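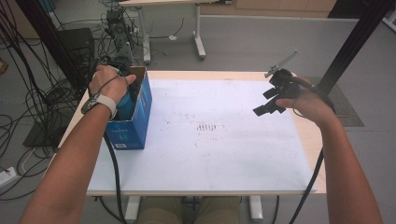

Open box on the left, hand-held gripper on the right, white sheet in between.

If you read the last few of these you know I've been going on about the Hurnelgate project for a while, and a few of you wrote in asking what "showing the robot" means day to day. Fair question! I tend to skip over it and go straight to the charts, so this time I'm going to stay at the table.

Short version: we want the arm to learn to take something out of a box, put it down on the sheet where it's wanted, and put it back again. I could write all of that as a list of positions. I've done it before, for a different arm, and it held up fine until somebody nudged the box by the width of a finger. So now we do the job ourselves, over and over, with a gripper held in one hand, and the recordings go off to training. Talden is the name of the software that keeps the recordings in order (it used to be a spreadsheet, and I don't miss it one bit).

We had 130 usable recordings back in May. Today it's 314. That sounds like a big jump, and I was pretty pleased with myself, until I went back through the May batch and saw how differently I was moving back then. I was fast and sort of showy about it. I'd swing in, grab, swing out, and of course the model learned to swing in too, only it would close the fingers a hair early and push the thing over. The newer recordings are a lot duller to watch. I come in, I stop for a beat over the spot, I close, I lift. The stop is the part I had to train into myself, and I still forget it when I'm hungry.

The other thing I've changed is how far I open the fingers before I start. I used to open them just enough, which is what your hand does naturally with a thing it knows. Trouble is, the model then has almost no room for error on the way in. Now I start every recording wide open and only begin to narrow once I'm close. It feels silly for the first ten minutes and then you stop noticing. 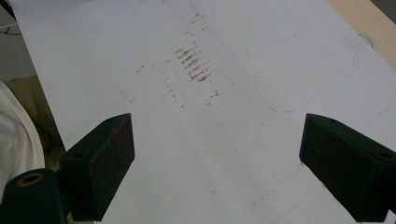
Deligiannis wrote in after the last issue to ask why we don't drive the arm by remote control and record that, seeing as the arm is the one that has to do the work in the end. With the hand-held tool, the letter went on, you'll happily make moves with your elbow that the arm can't copy, and you won't find out until you've got a pile of recordings you can't use.

All true, and I've been caught by it! We did try remote control over at Skavbridge, for the better part of the summer. What got me was the speed. With the controller in my hands I was so slow and careful that I'd get maybe one decent run in the time it now takes me to do several, and my shoulders were up by my ears the whole time. You also lose the feel. With the tool in your hand, you know right away when you've caught the edge of something. Over the remote link I only knew it when I saw it tip. But the point about elbows stands, so every new recording now gets checked against what the arm can reach before it counts. We throw out plenty. I'd like to go back to remote control for the last bit of the job, the putting back, where the arm's own quirks matter most. If anyone has a controller they love, write to me.

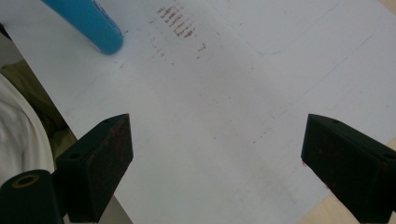 Getting the same start twice is harder than it ought to be. I want the starts to vary, because a model that has only ever seen one start is no use to me, but I want them to vary on purpose. So I've been picking 4 starting spots per session and working through them in order, then shifting them all a little for the next session. It helps to have something on the table to aim by. A thin line with a rounded corner, or that patch of brownish smudges up near the top, does the trick well enough for me, and I don't have to look up at a screen between runs. The catch is that the model may get fond of the same marks I do. I've been meaning to put down a clean sheet for a session and see whether the success rate drops, and I'm a bit nervous about it.

What's next: 3 more sessions with the wide-open start, then a fresh round of training, then the arm gets its turn. I'll post the results whichever way they go, including the runs where things get knocked over. If you've done this kind of work and have a trick for keeping your hand speed steady over a long session, please send it along. I tried a metronome and lasted one afternoon.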